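# Blue-handled pliers on a blue cloth: change the background or collect more?

Tags: teleoperation, imitation-learning, wrist-camera, dataset-quality

**kvm_lattice**

I run collection for a bimanual tabletop task: put hand tools into a clear plastic toolbox and take them out again on a verbal instruction. Two arms, parallel grippers, one camera at each wrist and one overhead at head height. We are at 600 demonstrations on a royal blue cloth. The policy is a fairly standard action-chunking transformer, trained from scratch on all three streams plus joint positions.

Most objects are fine. The needle-nose pliers are the problem. The approach is good, the grasp is good perhaps two times in three, and then the policy behaves as if it had no idea how the tool is oriented in the fingers. It rotates the wrist the wrong way before placing, or it opens too early. The same policy places a screwdriver with no trouble.

My working theory is color. The grips are blue and the cloth is blue, and at the wrist camera the difference is small once the image has been resized and compressed. We also hold the pliers by one handle, so the other swings out at an angle that varies with how far the jaws are open.
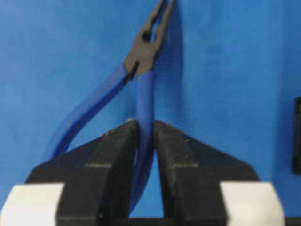

The second part of the theory is that the jaws leave the view. In the wrist stream we have the handles for the whole carry, but the tips go out of the top of the image as soon as the grasp is above a certain point on the handle. The operator can look at the real tool. The policy can't.

What I have tried:

- Brightness and hue jitter on all streams. Small improvement in approach, none in placement.
- Dropping the wrist streams entirely. Grasping got much worse, placement unchanged.
- Oversampling the pliers episodes by a factor of 3. The policy became more willing to pick the pliers when asked for something else.

Options I am considering are (a) replace the cloth with gray and start over, (b) keep the cloth and collect more pliers episodes, (c) buy pliers with red grips. I would prefer not to throw away 600 demonstrations. Has anyone measured how much a same-color background costs?

---

**Janka Bartoš**

I would not do (c). If the deployed system has to handle blue pliers, then blue pliers need to be in the data, and a red pair will only hide the fault until someone else finds it.

We had a comparable case on the Vrabec project, with green connectors on a green mat. We did measure it. The procedure is cheap, so I suggest you repeat it before you decide anything:

1. Take a held-out set of pliers episodes and freeze the visual encoder.
2. Label one thing by hand in each grasp frame: the direction of the jaws relative to the fingers, in bins of 30 degrees.
3. Fit a linear probe from the encoder features to the label, once per camera.
4. Repeat with the screwdriver.

If the probe fails on pliers at the wrist and succeeds on the screwdriver, you have a perception problem and a new background will help. If the probe succeeds on both, the information is present and the policy is not using it. In that case the cloth is irrelevant and you should look at the demonstrations themselves.

In our case the probe succeeded. The color was a nuisance at the mat boundary and nothing more. The fault was in the grasps. Four operators had four different ideas of where to hold the part, and the placement motion that followed depended on the grasp. The policy had averaged over them. We wrote a grasp rule, discarded the episodes that violated it, and retrained on fewer episodes with better results.

For pliers, a rule of this kind would do:

- Grasp one handle only, never both.
- Grasp on the lower half of the handle.
- Jaws point away from the palm of the gripper.
- If the tool slips during the lift, set it down and regrasp. Keep the regrasp in the episode and do not trim it.

The last point matters more than people expect. A trimmed regrasp leaves a jump in the joint positions, and the model will try to fit it.

On layout: look at how your start states are distributed before you collect more. It is easy to reset the same way for a whole afternoon. Operators put the box back where it was, put the long tools back at the angle they remember, and leave the middle of the cloth open because it is convenient for the arms.

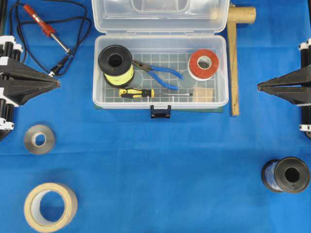 We print a reset card for each episode. It gives the box position on a coarse grid, a rotation for the box, which objects begin inside and which begin on the cloth, and one distractor that must lie within a hand's width of the target. The card is generated by a script and the operator has no say in it. It adds 9 seconds to a reset. Anything with a cord gets its own line on the card, as a loop of cord near a gripper's path changes what the operator does even when it has no bearing on the task.

The clear box deserves its own check. A transparent lid and a transparent floor take on the color of the cloth, so a second cloth color will change the appearance of the box more than that of any tool. If you go to gray for part of the data, expect the box-edge errors to move first. I would still do it for part of the data. Mix it in at the level of sessions and keep a record of which session used which cloth.

Summary of what I would do in your position: probe first, then the grasp rule, then the reset cards, then a second cloth for a minority of new sessions. Do not start over.

---

**buvus_fan_3035**

just get a gray cloth. blue shows up badly on every webcam ive owned. or put a strip of white tape on the handles so the camera can see them

---

**tmorrow**

Tape on the handles has the same defect as red grips, as Janka said. It also changes the friction where the fingers close.

Two additions to the long answer.

First, check your exposure settings. If the wrist cameras are on automatic exposure, dark fingers filling half the image will push the gain up, and a saturated background can clip in one channel. Once the blue channel is clipped, blue grips and blue cloth can end up with the same value there no matter how different they look to you. Fix exposure and white balance by hand at the start of a session and log both. With us this accounted for more lost contrast than the cloth did. Hue jitter at training time can't restore what was clipped at capture, which could be why you saw so little from it.

Second, the overhead stream should be able to tell you the jaw direction before the grasp, when the pliers are lying in the tray. If your policy has no memory beyond the current observation, that is lost when the gripper covers the tool. Try a short observation history, or a single cached overhead crop from just before contact. We do the latter at Grovatbridge. It took a day to implement, and orientation errors on two-handled tools (pliers, snips, scissors) fell by more than half. Screwdrivers did not change, as the shaft stays in view.

I agree with the order of work: probe before buying anything.

---

**kvm_lattice**

Update, 2022-12-14. I ran the probe as described. Jaw direction is recoverable from the overhead stream before contact and poorly recoverable from either wrist after it. The screwdriver is recoverable from everything. So part perception, part memory, and the color seems to be the smaller share.

Exposure was on automatic, on both wrists. I have fixed it and will redo the probe on new episodes.

I also went through the pliers grasps by hand. The operators split almost evenly between holding near the pivot and holding low on one handle, and the split follows the operator, so I can filter it. The rule is now taped to the desk. Reset cards start with the next session. The cached crop is on the list after that, and I will post the numbers in this thread when I have them.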